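## What I've been up to: teaching folding, one towel at a time

Walid Masri asked me to write something for the newsletter about the folding work, and he asked me in October, so I'm only a little behind. (He has been very nice about it.)

The short version is that we wanted to know whether a policy learns to fold cloth better from a lot of tidy demonstrations or from a smaller pile of messy ones recorded in real homes. We had been collecting at the Grumden bench, with the same gray table and the same lamp and the same stack of cloths, and the results on that bench were lovely. Then Khalil Nseir tried the trained model in his own kitchen and it grabbed the tablecloth. Twice!

So we took the hand-held grippers home. You hold one in each hand and fold the laundry the way you always would, only with finger pads, and the camera on each gripper records what the hand is doing. No arm to set up, no teleoperation desk, and my back is very grateful. We ended up with 178 home demonstrations that passed our checks, against 334 from the bench.
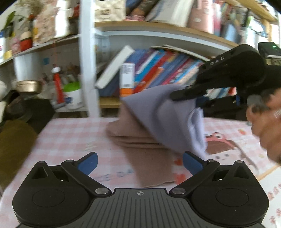
The part that took me longest to get right was the second fold. The first one is easy: pinch a corner, carry it over, let go. With the second you have a thicker edge and it's so tempting to grab only the top layer, and then the whole thing slides apart in your hands. I did this for most of an afternoon before I worked out that I should come in lower and close more slowly. Khalil watched the recordings afterward and asked if I was all right.

Now the numbers. We trained one model on the bench set and one on the home set, and ran each of them on tables neither had seen. The bench model finished 65 folds. The home model finished 168, out of the same number of tries, with a bit more than half the training data! I ran the evaluation again the next week with the cloths in a different order and the gap barely moved.

Patterned tablecloths are where most of the difference shows up. The bench model treats a busy print as something to pick up, and the home model has mostly gotten over that. It still struggles when the cloth and the table are close in color, and thin slippery fabric beats both of them. Khalil thinks that's a finger pad problem and I think it's a data problem, so we're going to try new pads on the old model and see who has to buy lunch.

We're calling the home set Pemetti, mostly so we can stop saying "the home set." If you have a table, some towels and a free hour, I would love to add your house to it. Stripes, checks, flowers, all very welcome. Write to me or Walid and we'll get a pair of grippers over to you, with the charger this time.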